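Filed under: Days Out / Makers & Markets

I Went to the Rebelo Open Workshop Day and Came Home With a Bag

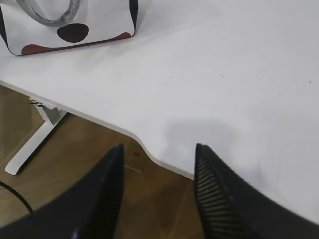 I almost didn't go. It was cold, I'd had a long week, and Saturday morning on the couch was looking pretty good. But Pramila had been talking about the open day at Rebelo since before the holidays, and she'd offered to drive, and I'm weak when somebody offers to drive. So on 12 January 2019 we were standing in line outside an old brick building at ten in the morning with coffees going cold in our gloves.

If you don't know Rebelo, they make bags. Totes mostly, plus a few smaller things like pouches and glasses cases. They rent the second floor, and the floor below belongs to Fullby, a furniture outfit that does desks and work tables. The two of them open up together twice a year, once in January and again in April, and you get one paper ticket that covers both floors. Mine was number 682. I asked the man at the door if 681 people had really come in before me and he said no, they just start the roll wherever the last one ended.

We went upstairs first, which I recommend, as the tour groups all start on the ground floor and you get a nice quiet half hour with the bags. Conceição Bettencourt runs the cutting side and she let us hang over her shoulder for ages while she laid pattern pieces out on a big sheet of fabric. I had no idea how much of the job is shuffling. She'd put a piece down, slide it over, turn it around, take it away again. With a plain fabric you can squeeze the pieces in like a puzzle, but with a big print you have to think about what lands in the middle of the bag, and you waste a lot more.

And that brings me to the cows. I love the cows! Their animal print totes are white with cow patches, and the one I kept circling back to all day has one big round black spot right in the middle and then a long reddish-brown patch that goes wavy along the bottom. It has black at the side too, which sharpens the whole thing up, and a gray braided handle that looks like rope. I would have said I was too old for a cow print bag. Pramila said nobody is, and she was carrying a purse shaped like a lemon, so I took her word for it.

Next to the cutting room there's a corner where they do handles. A young guy called Salvador Arruda was braiding at a speed I can't describe – his hands were just a blur and he was chatting the whole time about soccer. He let a few of us have a try. Mine came out loose at one end and tight at the other, like a badly behaved pigtail. He told me kindly that everyone's first one looks like that and then he undid it. Fair enough.

Lunch was soup from a cart in the yard (potato and greens, very good, a bit heavy on the pepper) and then we did Fullby.

I'll admit I wasn't expecting to care about desks. Pramila works from home and was shopping seriously, with a tape measure in her pocket and everything. But the table I liked best won me over in a few minutes. White top, very plain, with the front edge scooped in a gentle curve so you can pull yourself in closer. I put my bag down on it and leaned on the thing for so long that one of the staff asked if I needed a chair. It stands on slanted white metal legs with flat feet, and on that warm wood floor it looked like something from a much nicer apartment than mine.

Nuno Morais gave the talk down there. He said the curve is the part people argue over. Some customers want it deeper, some say they lose the spot where they park their coffee. He's in the deeper camp himself. He also talked for a good while about edge banding, the strip that finishes off the side of the tabletop, and I now look at the side of every table I meet. My kitchen table did not come out of this well.

The white tops do show every little speck, by the way. A woman in our group brought that up and Nuno just nodded and said yes, they do, get a cloth. I appreciated that. The prices are what you'd guess for furniture made in town. Pramila put down a deposit and has been sending me floor plans ever since.

A few practical bits if you're thinking of going to the next one. Parking is miserable, so use the lot behind the Drurnix building and walk over the footbridge. The stairs to Rebelo are steep and the elevator was out when we were there, so call ahead if that matters to you. Bring cash for the soup. The seconds table upstairs gets picked over early, and the seconds are really very good, just a crooked label or a stitch that wandered. Kids are fine on both floors as long as they stay behind the yellow line in the cutting room. And the restroom is in the yard, past the bike rack, behind a door that looks like a closet.

We stayed until they started sweeping. I bought the cow tote in the end, obviously, and Conceição wrapped it in brown paper even though I told her I'd be using it before we got to the car. I was. It's held groceries, a library haul and one very muddy pair of boots so far, and the boots were a mistake, so if anyone knows how to get mud out of a white bag, please write to me.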